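Agency cleaner, unpaid travel time between sites: can I claim it back?

Posted in Pay and Hours by Ayana Jemal
June 14, 2023

I clean for a contractor called Lallen. They have the cleaning contract for several office buildings and two serviced flats in our town. I am on an hourly rate and my contract says I am paid "for hours worked on site". I start at one building in the morning, then go to a second one by bus, then finish at the flats. I am paid for each site separately and get nothing for the time on the bus. I do buy my own ticket as well.

I have been doing this since March last year. A woman I work with says the travel should be paid and that we are under the minimum wage if you add it in. I asked my supervisor and he said travel is in our own time because we are free to do what we like between jobs. There isn't time to do anything, I go straight from one to the next.

I sat down and added up the unpaid hours from my own diary and multiplied them by my rate. It comes to £2774. Is this worth chasing, and do I need a solicitor? I am not in a union at the moment.

The flats are the last job of the day, and the one with the most to do. Bathroom first, then the kitchen.

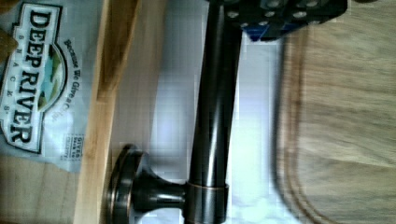 Bronze-finish bar with its round mounting plate.

Sinan Tokgöz
Member, 123 posts

Yes, it is worth chasing. I was a rep at a cleaning firm for a long time and this came up every year.

There are two separate points and people mix them up. The first is what your contract says. If it only promises pay for time on site, you may not have a claim for travel at your full hourly rate. The second is the minimum wage. Travel from one job to the next during the working day normally counts as working time for the minimum wage, whatever the contract says. Going from home to the first job and from the last job back home normally does not.

So your figure of £2774 might be too high. What you need is the total pay for each pay period divided by the total hours including the travel between sites. If the answer is below the minimum wage that applied at the time, the difference is owed to you. The rates go up, so use the right one for each period.

What I would do, in this order:

1. Get your payslips together for the whole period, along with your rotas. If you don't have them all, ask payroll in writing for copies.

2. Copy out your diary so that it shows the time you left one site and the time you got to the next. Bus tickets or an app history will back this up. Include the flats.
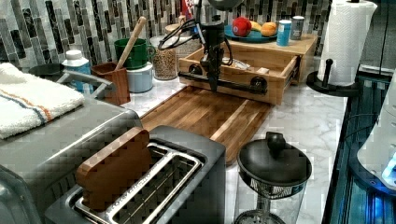 3. Write to the company. Keep it short, say which periods you think are underpaid and ask for a reply within a set number of days. Call it a grievance so they have to treat it as one.

4. If they say no or don't answer, ring Acas. It is free. You have to go through them before a tribunal anyway. The time limit is tight, usually three months less one day from the last underpayment, so don't let the company drag it out.
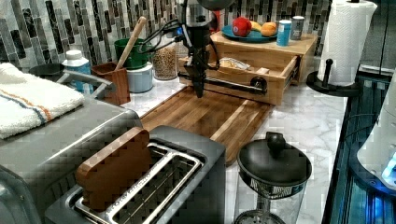 Obaidul Majumder
Member

Same thing at Starkov when I was there. We got some of it back but it took ages. Join a union now, though check first whether they will help with something that started before you joined. Ours wouldn't at first. Also you can report it to HMRC without giving your name to the boss.

Thérèse Morin
Member

I agree with most of what Sinan says. You don't need a solicitor for the first steps, and the fee could eat up a good part of what you get back. Citizens Advice can look over your letter.

Check your bus fares too. If you have to pay to get from one site to another and the firm doesn't refund it, that can come off your pay when the minimum wage is worked out. My sister-in-law left hers out and had to send a second letter.

One thing to ask your supervisor by email is whether the gap between jobs is on the rota or whether you choose it. If they set the times, keep that email with your payslips.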